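Prekbridge Community Board > Home and Garden > Quilting and Hand Sewing

Topic: Hand stitching a long seam, one thread or several?

marlo_pins
April 21, 2024

Hello everyone, hope you're all keeping warm and the kettle's on. I'm putting the binding on a quilt for my niece (she's just moved into her first place, all very exciting, new Zinus bed frame and not much else!) and I've reached the part where I have to close the long side by hand. It's 196 cm down that edge. My mum always did the whole thing with one enormous thread and I'm starting to think she had longer arms than me, because mine knots up every time I look away from it. Do you stop and start? And does it show after a wash?

tidewrack51

Stop and start, love, every time! I cut mine from fingertip to elbow and not a smidge more. I learned on my nan's verandah with a tin of odd buttons and a very grumpy cat, and she used to say a long thread was a lazy thread. I've done 20 quilts that way, the oldest went on our bed in February when the nights turned, and I couldn't find the joins if you paid me.

Also, use a curved needle for the thick corners. I resisted for years and I was a goose about it.

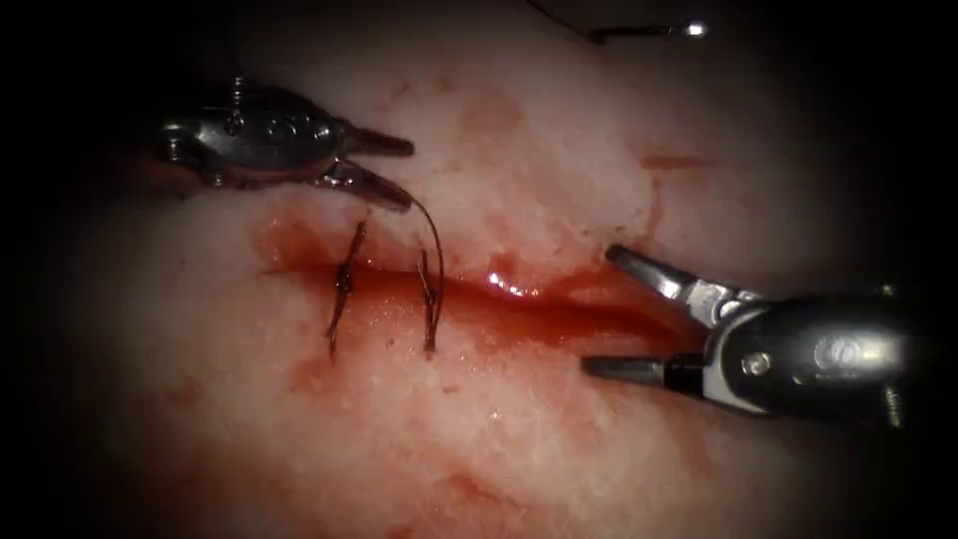
Long straight cut, two instruments in.

Anyway, back to thread. Wax it, even if the packet says it's already glazed. A little cake of beeswax lasts forever and your fingers will smell lovely.

Kalevi Mustonen

I'm going to disagree a bit with tidewrack, with great affection as always. Short threads are fine for binding, but every knot is a lump and every lump is a place for wear to begin. I go for a thread twice as long and bury the tail a good 2 inches into the batting. It takes patience and a decent lamp and perhaps a radio play, but I've never had one let go on me.

Agree on the curved needle though. Hold it further back than feels natural and let your wrist do the turning. If you push it straight it will only fight you, and you'll get those puckers along the edge. 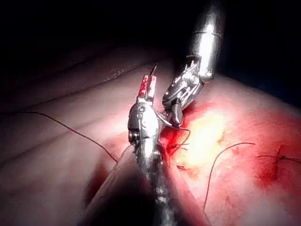 I'd also say pin only a hand's length ahead. I used to pin the lot in one go, very proud of myself, and then spend the evening being jabbed in the leg while the dog looked on. Clips are kinder if you've got them.

tidewrack51

Kalevi, you and your buried tails! We had this same argument over the Nuchit wool blankets and I'm still not budging. My knots are tiny, thank you very much, and they go under the fold where they can't bother a soul.

pirnamov_jo

Can I sneak in as a newish sewer? I've tried both and I'm somewhere in the middle. Long thread for the straight runs, short for the corners, so if I make a mess of a corner I only have to unpick a little bit. I also colour the end of my thread with a marker so I can see it going through the eye, my eyes being what they are these days.

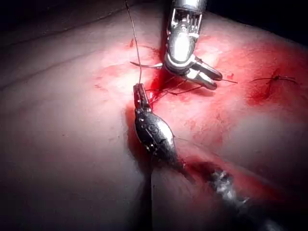 The other thing that helped me was slowing down on the tension. I was pulling every stitch as if I was tying up a boat, and the edge went all wavy. Now I pull until it just sits flat and leave it be. My sister thinks I'm still too tight, but she's a knitter so I take it with a grain of salt.

marlo_pins

Oh you are a lovely lot, thank you! I've got beeswax somewhere in the sideboard and I'll pick up a curved needle when I'm next in town. Going to try Jo's way on the first side and see how I get on. Kalevi, I might try one buried tail, just to keep the peace.

Kalevi Mustonen

One is how it starts. Do put up the colours when you've got a minute, I'd like to know what you chose for the backing.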